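Right, I said I'd write up the first half of our karting season once I'd slept, and I have now slept, so here we go. Long one. Put the kettle on.

For anyone new: I race in the Trerside Winter Series, in the senior rental-to-owner class, which means you bring your own kart but everyone runs the same sealed engine. I am forty-three and I was not good at this last year. I'm a bit better now!

The series moved its home rounds to Trandgate this season. If you've never been, it's the one on the old airfield, 890 metres a lap in the short layout, with the hairpin everyone moans about and a bacon roll queue that could do with its own marshal.

I love it there. I know that's not a popular view. The surface is bumpy from the third corner down to the hairpin and your ribs know all about it on Monday-morning stairs, whatever day you raced. But you can pass people, and at our old place you really couldn't.

Round one was in the wet. Proper wet, with standing water across the start line and a delay while they swept it. I'd never done a full race on rain tyres before and I spent the first few laps driving as if I was carrying a tray of drinks.

Then I noticed everybody was taking the outside line through the hairpin, well off the rubber, so I had a go at that, and I swear I found a second a lap. Finished ninth from sixteenth on the grid. Shouted inside my helmet the whole way back to the pits.

Round two I don't want to talk about, but I will. I had the seat in the wrong place. I'd moved it back a touch because I thought it would help on the straight (no idea where I got that from, probably a forum) and the front end just washed out everywhere.

So if you're about my size and you're fiddling with seat position on the morning of a race – don't. Do it on a practice day, write down where it was before, and change one thing at a time. I had changed the seat, the front track width AND the tyre pressures. Couldn't have told you which one was hurting me.

I've got a notebook now. Every session gets a line: pressures going out, pressures coming in, gearing, what the sky was doing, and one word for how it felt. Round two has several lines and the words are not repeatable on here.

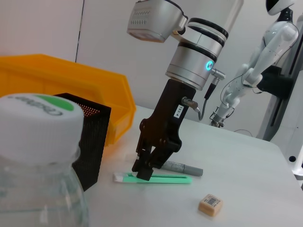

Quartey Karting replied to the notebook bit: we do the same, but write the hot pressures down before you take your gloves off, otherwise you get chatting and they've dropped by the time you look. Also put the tyre set number in, you'll want it by round five.

Good shout on the set number, thank you. I've been guessing which fronts are which from how scruffy they look, and that's no way to run anything. Paint pen ordered.

OK, round three. This is the one I've wanted to tell you about.

It was dry but bitterly cold, one of those mornings when the track doesn't come in until nearly lunch. Practice was a skating rink. I went out on pressures a good bit higher than usual to get some heat into the tyres, and for once in my life I'd guessed right.

Qualified fifth! I've never qualified higher than eleventh. I went and checked the sheet on the clubhouse door, then went back and checked it again in case they'd put someone else's transponder against my number.

Heat one, I got swallowed at the start. I was on the outside row and the whole inside line just streamed past me into turn one like I'd parked. Down to tenth. Got a couple back, came home eighth, sulked over a flask of tea.

Heat two, inside row. Completely different life. I sat in fourth for nearly the whole race, right on the bumper of third, and I could see he was running wide out of the hairpin every single lap.

I should have gone for it with three to go. I waited until the last lap, he covered it, and I got a lovely view of his seat all the way to the flag. Fourth. My best ever result and I was still cross with myself in the van.

A few of you asked about the start thing. What I've worked out (slowly, and with plenty of people shouting at me) is that the outside row at Trandgate has to be on the power earlier than feels polite. You've got to hold formation until the lights, obviously, but if you're lazy off the last corner of the rolling lap you've lost it already.

And keep your head up. I was staring at the bumper in front when I should've been looking at the lights. It sounds so basic typed out like that.

Now, weight. The class minimum is 245 kilos, kart and driver together with all your kit on, and they weigh you straight off the track. I was under after round two. UNDER. After the Christmas I'd had!

Thankfully it was only a practice session, so there was no penalty, but it gave me a fright. I've now got lead bolted to the seat, low down on the left. Two bolts per block with big washers, and please check them every time you go out, because a lump of lead bouncing down the track is nobody's idea of a nice afternoon.

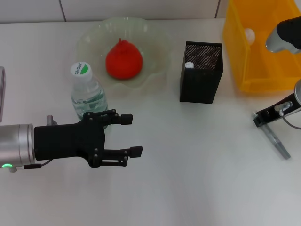

I also went back over my fuel habits. I'd been running it as low as I dared, thinking I was being clever, and it turned my weight into a lottery by the end of the final. I put a sensible amount in now and stop worrying about it.

Money talk, as promised, seeing as people are always cagey about this. I've spent £828 since the season started. That's entry fees, one set of slicks, a chain, a sprocket I bought in the wrong size and then the sprocket I needed.

It doesn't include diesel or bacon rolls. I'm not adding those up and you can't make me.

The best money in there was the chain. I'd been nursing the old one along with lube and optimism, and it had stretched enough that the kart was clattering on every bump. New chain, alignment checked, and it sounds like a different machine. If yours clatters, look there first.

The worst money was the sprocket, clearly. Count the teeth on the one you've got before you order. I trusted my memory, and my memory was thinking of the previous kart.

Somebody asked whether Diso gloves are any good in the cold. I've had mine for the three rounds and they're fine on grip, but they're thin, and in round three I lost all feeling in my little fingers by mid-session. I'm going to try a thin liner underneath. Will report back if it makes the wheel feel odd.

Feet are a bigger problem. Karting boots have about as much insulation as a crisp packet. Two pairs of socks made mine too tight and I couldn't feel the brake properly, which got exciting at the end of the straight, so I've gone back to one pair and cold toes.

Oh, and the new rule on front bumpers. If yours has been pushed in when you come off the track, it's an automatic time penalty, and there's no arguing about who started it. Several people got caught in round three and there was a fair bit of grumbling by the scales.

I'm for it, on the whole. The first laps have been much cleaner than last season. It's hard luck when you get shunted into the kart in front, and I did see that happen, but the divebombing into the hairpin has nearly stopped and I've come home with fewer bruises.

What I'd change is how long it takes to hear about it. We were loading the van before the heat results were final, and people had no clue where they were starting the last race until they were more or less being waved out. A sheet on the door a bit sooner would be lovely, please, if anyone from the series reads this.

Championship-wise I'm eighth after three rounds. You drop your worst score at the end, so round two can go straight in the bin, and if I'm reading the table right that could pull me up to sixth. I'm trying not to work it out every evening.

Round four is the first one on the long layout. That adds the loop behind the hangar, which I've driven exactly once, on a hire kart, in fading light. From memory there's a fast left with a kerb you really don't want to touch and then a slow right that tightens on you.

The gearing will have to change as well. I'd like to go a tooth smaller on the rear for the longer straight, but I'm worried about it bogging down out of the slow stuff. If you've raced the long layout on the sealed engine, tell me what you ran! I'm not proud, I'll copy anyone.

There's an open practice in March before the round and I've booked the morning. The plan is to go out on my round three settings and leave everything alone until I know which way the track goes. After that I'll try the gearing, then the pressures, and the seat is staying where it is.

If you're thinking of coming along to watch, it's free to get in and you can stand on the bank by the hairpin, where you'll see most of the overtaking. Bring a hat. The wind comes straight across the airfield and there's nothing to hide behind until you get to the clubhouse.

Gates open at seven-thirty and the first karts are out at nine. I'll be the one on my knees behind the van checking lead bolts. Come and say hello, and bring your sprocket advice with you.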